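Sarita Nigam had the kettle on before I'd even found the right door at Lockyer, the shared workshop where she has spent most of her evenings since July. She calls the project Surora, and she talks about it the way other people talk about a garden.

"I wanted two arms because I have two arms," she said, laughing. "One of them can pick a thing up fine, but a bag? You really need something on the other side of it." 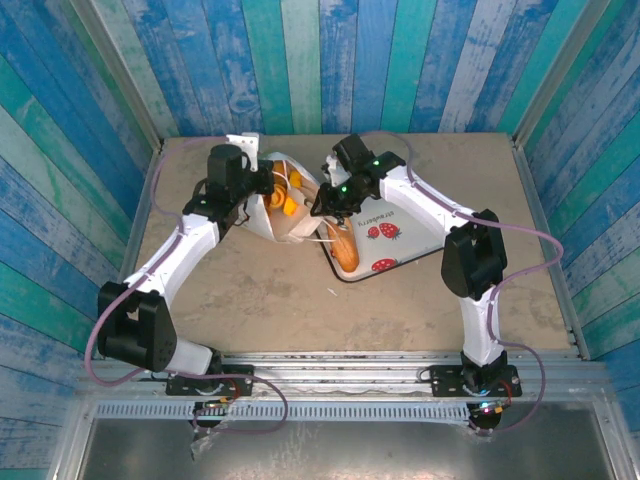
Surora at its bench, with a bag, a bread roll and the strawberry tray.

The arms share one rail, which she drilled herself (twice, after measuring from the wrong end). Her friend Elaheh Rostami helped with the wiring and still gets phone calls about it, sometimes quite late.

"Groceries are hard — they're all different, and the bag never sits the same way," Sarita told me. "Elaheh says I should have started with blocks. She's probably right, but I don't eat blocks."

She has spent almost $2,000 so far, and is now saving up for softer fingertips.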